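Carkent Table Rental: Frequently Asked Questions

How early should I book?
Three weeks is plenty for most of the year. In June, when everyone in the county gets married at once, try 3 months.

Do your tables wobble?
On a flat floor, no. On your lawn, yes – that would be the lawn.

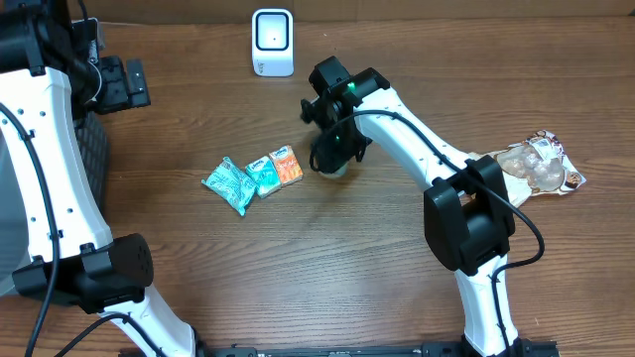
Can I put hot dishes straight on the wood?
You can, and then you can pay the refinishing fee. Trivets are free with any order over $600.

Do you deliver?
Anywhere within 23 miles of the Skirkine depot. Stairs cost extra, and spiral stairs are a conversation.

What if it rains?
Bring the tables in before the guests. Guests dry faster.

When do you collect?
Sunday before noon. Please have the candle wax off by then, and the uncle who fell asleep underneath.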